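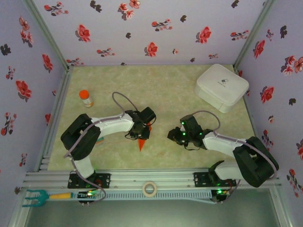 Lavender floral panels around a green and beige marbled surface.

Billine Homes – Sales and Listings Meeting
Minutes, 17 May 2025

Present: Fermín Gaete (chair), Gervasio Farías (minutes), listings team, rentals desk
Apologies: the photographer, who was at a shoot

1. Opening and previous minutes
Fermín opened the meeting and thanked everyone for a really strong few weeks. The previous minutes were accepted with one correction: the Dobson Court unit on the top floor has one covered parking space and one open space, and the minutes had both as covered. Gervasio has fixed the copy in the shared folder.

2. Elside Terrace, corner unit
This one is the big excitement of the month. The sellers signed the listing agreement and the keys are in the office safe. It is a 958 square foot two-bedroom with windows on both outside walls, and everyone who has been over there came back talking about the light in the kitchen. The second bedroom is small, but it has a proper closet and its own door to the hall bath, so it can be listed as a bedroom without any stretching.

Fermín read out the draft listing text. The team loved the opening and had some changes for the rest:
– "Fully renovated" to come out. The kitchen and the main bath were redone, the hall bath was not. Use "updated kitchen and main bath."
– Mention the storage locker on the ground level. It conveys with the unit.
– Monthly dues to be stated along with what they cover. Gervasio is waiting on the letter from the building manager and the line stays blank until it arrives.
– The balcony faces the courtyard. Please do not write "park view." The park can be seen from the stairwell window, which is lovely, but nobody is buying the stairwell.

There was a good long talk about pricing. Two of the team wanted to go in a little high and see what the first weekend brings. Fermín prefers to list right at the recent sales in the building and let buyers compete, and after looking at the comparables together the room came around to that. The sellers will be shown both approaches all the same, and the decision is theirs.

Action: Gervasio to finish the listing text and send it to the sellers. Fermín to go over pricing with them in person.

3. Dobson Court open house
What a turnout! 18 parties signed in, and several stayed long enough to ask for the building rules and the pet policy. The sign-in sheet was hard to read in places, so next time the host will type in phone numbers at the door.

Feedback was warm on the layout and the size of the pantry. The carpet in the hallway came up again and again. The seller has been told and is open to a credit at closing, but would like to see a written offer first. One buyer has already been back for a second visit with a parent and a tape measure, and their agent has asked for the inspection history. Fermín reminded the team that we give out only what the seller has released, and that every agent who asks gets the same packet.

The lockbox stuck twice during the afternoon. It needs replacing before any more showings are booked.

Action: rentals desk to bring over the spare lockbox. Gervasio to call every party on the sheet.

4. Milmont rentals
Almost 50 inquiries have come in for the furnished one-bedroom at Milmont, which is wonderful for a unit that sat quiet all winter. The new photos deserve a lot of the credit – the living room finally looks as roomy as it feels when you walk in.

The owner is happy to consider a lease ending in December but would rather have a full year. The rentals desk suggested asking applicants for their preferred dates on the first call, so that time is not spent on showings that cannot go anywhere. Agreed.

Applications are to be handled in the order they come in complete. A form with no proof of income does not count as complete, and applicants should be told that kindly and right away. The inventory for the unit also needs another look. It still lists a sofa bed that the owner took back, and it leaves out the washer and dryer.

Action: rentals desk to correct the inventory and have the owner sign it.

5. Listing descriptions in general
Gervasio had pulled a stack of our old listings and read a few aloud, to plenty of laughter. "Must see" was in nearly all of them. The team had a lot of fun with this and also came up with some useful habits. Start with whatever a visitor remarks on first. Give the floor and say whether there is an elevator. Name the appliances that stay. Keep capital letters for the street name.

Fermín asked that fair housing wording be checked on every draft before it goes live. Write about the home and leave out who it might suit. "Great for families" was in two of the old ones and should never go out again.

Action: all to send one rewritten description to Gervasio before the next meeting.

6. Office matters
The window display is being changed over. Elside Terrace goes in the middle as soon as the sellers approve the photos. The color printer is leaving a stripe again and the repair visit has been requested.

Yard signs: please bring them back after closing. Four are missing from the rack and at least one is still standing in front of a house that sold months ago.

7. Any other business
A past client sent a thank-you card with a picture of her new front porch. It is on the board by the coffee maker, and it made everybody's morning.

The rentals desk asked if the team could walk through Elside Terrace together before it goes live. Yes, gladly. Fermín will set a time with the sellers and let everyone know by text.

Next meeting: to be set once the Elside Terrace photos are back.

Minutes taken by Gervasio Farías. Corrections to him by email, please.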